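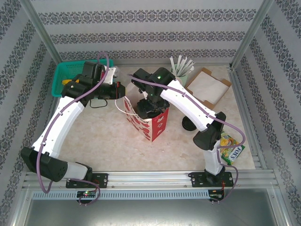
Prellby library hours change in December

Starting in December the Prellby branch will close at 5 on weeknights, three hours earlier than now. Saturday stays the same. Villalobos branch not affected.

Branch manager Brisa Meléndez said evening visits dropped to about 20 a night this fall and the heating bill didnt. "We'd like the late hours back by spring," she said. No promises though – depends on the county budget.
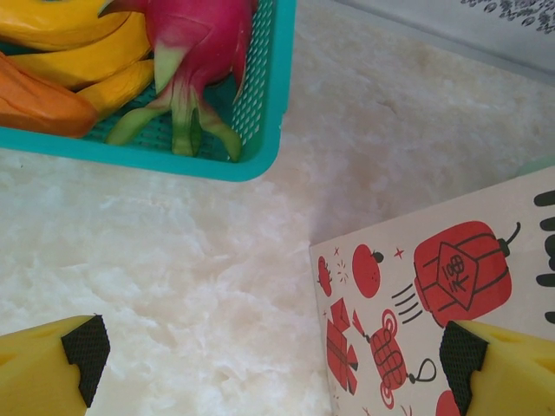
Page last changed: 2021-11-29

Book drop on the Sinari Street side stays open all night. Holds will be kept five days instead of three, so poeple who work late have a chance to get in. Tax forms and the meeting room – call the front desk, ext. 335.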